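Bilal Karaki
@bkaraki_bench
December 11, 2023

1/ Refinished the big worktable at the Bendside unit. Several people asked what went on it and in what order, so a thread. Mostly sanding. Skip to 7 if you only want the coating.

2/ Starting condition: an old white top, yellowed on the window side, with a patch of tape residue at one end. The previous tenant had waxed it at some point, and wax is the main problem with any recoat. Paint sits on it for a week and then lifts off in sheets.

3/ Degreased twice with sugar soap, rinsed twice with clean water, changed the water when it went grey. White spirit on the tape residue, left on a rag for a few minutes, then a plastic scraper. A metal scraper is quicker and leaves grooves you will be filling until February.

4/ Test for wax: flick water at the surface. If it beads, keep cleaning. Mine beaded in one corner after the second wash, so that corner got a third.

5/ Sanding. 120 to break the old gloss, 240 to take out the 120 scratches, 400 between coats. Random orbital, hose connected, light pressure. Leaning on the sander makes dishes, and you find them later when a ruler rocks.

6/ Checked flatness with a straightedge and a torch behind it. One low spot near the middle, filled with fine surface filler, sanded back, checked again. Tack cloth over everything, then left the room alone overnight with the heater off so the dust could settle. Tack cloth again in the morning.

7/ Coating is Zekness two-part in matt white. It mixes 4 to 1 by volume, and the pot life in a cold unit was longer than I expected. Short-pile roller, thin coats, laid off in one direction. Three coats in all.

8/ Why matt: the old gloss threw the ceiling lights straight back at you, which is tiresome when you are reading a scale or looking for a dropped grub screw. Matt marks more easily. I will take the marks.

9/ Curing. Touch dry the same day, recoat the next, full hardness in 7 days according to the tin. I gave it that before putting anything heavy on it. At this temperature I would add a couple more if you can spare the table.

10/ Colour: sold as a neutral white. Under the unit's lights it goes very slightly lavender-grey. I did wonder whether I had a bad tin, but a dried test card looks perfectly white outdoors. It is the lamps.

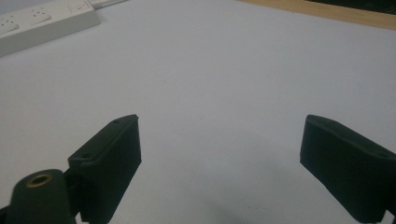 The refinished top under the room lights. Matt white with a faint cool cast.

11/ Care from now on: damp cloth, drop of washing-up liquid, nothing abrasive. No silicone polish, ever — the next person to recoat it will have craters in every square foot.

12/ Cutting goes on a mat. Soldering goes on the other bench. Mugs go on the windowsill, and yes, Salameh, that includes yours.

13/ Question from Brultham about doing this over bare chipboard: seal the edges first, two coats, sanded between. The edges drink it otherwise and swell. I have not tried this product on raw board, so do a test piece.

14/ Leftover filler and half a pack of 240 discs are on the shelf by the door at Bendside if anyone local wants them.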